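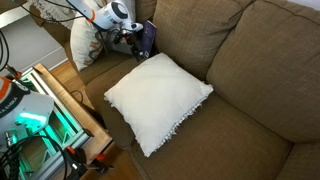
White pillow with the pom-pom fringe, brown sofa.

December, 7:40 am
by Pravesh Mokoena
2 min read

Picking up from the Tonham ball-launcher notes. Florencia got the second wheel re-gripped last night and I ran it against the old one first thing, 14 shots per setting, same bag of balls. The new wheel throws harder (great!) but it drifts left on anything above setting six, and I think that's the bearing again – the Gruson one we swapped in after the Vikside match.

Garrido's view is that the keepers won't mind a bit of drift. Mine will! Saavedra complained for a whole session when it was off by less than a yard.

Counter reads 556 on the new grip and it still looks fresh. The old one went shiny at nearly 2,000, so let's see where this one gets to before we order more.

To do: pull the bearing, check the shim, and pump the balls properly this time (2 of them were soft, which was my fault, so ignore shots nine and ten on the sheet). Florencia, the small hex key is in my coat – shout if you need it before lunch. Trying setting six again this afternoon with the guard off.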